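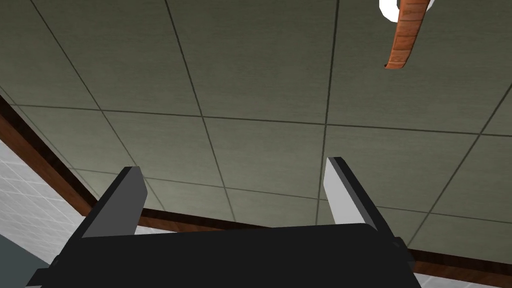

Sethi Building Services is hiring a full-time maintenance technician for its office and light industrial properties in Brolton. The job covers general repairs, small plumbing and electrical work, painting, door hardware, and moving furniture when a tenant changes suites. You will also spend a fair amount of time on a ladder. Many of our tenant spaces have a suspended ceiling with large square panels and thin dark grid lines, like the one shown, and the technician replaces stained or broken panels and keeps a stock of matching ones.

Job reference: 2077
Reports to: Rochelle Schumacher, Property Operations
Location: 1027 Niline Road, Brolton, with travel to our other buildings
Hours: 7:00 a.m. to 3:30 p.m., with a half-hour unpaid lunch
Start: July

What you will do

Work orders come in through the tenant portal and are assigned each morning. You will pick up your list at the Niline Road shop, load the van, and work through the list by building. Most orders are small: a dripping faucet, a door that will not latch, a dead outlet, a light that flickers. Larger jobs are scheduled ahead and usually done with a second technician.

You will walk each vacant suite once a month and write up what you find. You will change air filters, test exit lights, check roof drains before the rainy season, and meet outside contractors at the door when they need access. When a suite turns over, you will patch and paint walls, replace worn blinds, rekey the locks, and clear out anything left in the storage rooms.

Technicians share on-call duty. You carry the phone for one week at a time. Calls are paid at time and a half with a 2 hour minimum, including travel.

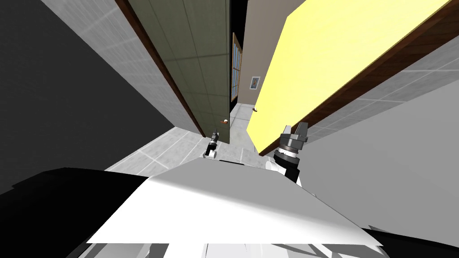
Narrow room with a white robot, viewed from high up.

What we need from you

At least two years of paid work in building maintenance, construction, or a related trade. School, hotel, hospital, and apartment work all count.

A valid driver's license and a clean enough record to be added to our insurance.

The ability to lift 50 pounds, climb a ladder, and work in tight spaces above and behind fixtures.

Basic reading and writing in English for work orders and safety labels. Spanish is useful with several of our tenants but is not required.

Your own basic hand tools. We supply power tools, ladders, safety gear, and the van.

Experience with commercial door closers and low-voltage thermostats is a plus. If you have an HVAC certificate, please include a copy and we will adjust the pay offer.

Pay and benefits

Pay is hourly and depends on experience. The range will be given to you on the first phone call. We offer medical and dental coverage after 60 days, paid holidays, two weeks of vacation in the first year, and a yearly boot allowance. We pay course fees for trade classes at the Kikonport campus if the class is approved in advance and you pass it.

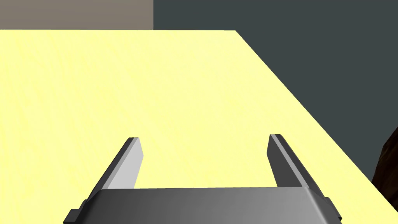
Dark gray two-finger gripper, seen from behind and above.

How to apply

Send a resume or a one-page list of your past jobs to Rukhsana Awan in the front office, with reference 2077 in the subject line. You can also fill out a paper application at 1027 Niline Road, Suite 463, between 8:00 a.m. and 4:00 p.m. Ring the bell if the door is locked.

Please give two references who have seen your work. Former supervisors are best. We will not contact your current employer without asking you.

Applicants who move forward will have a phone call with Rukhsana, then a visit to the shop with Rochelle that includes a short practical test. The test takes an hour and is paid. Bring safety glasses if you wear prescription ones. A background check and a driving record check are done after an offer is made.

We will keep the posting open until the position is filled.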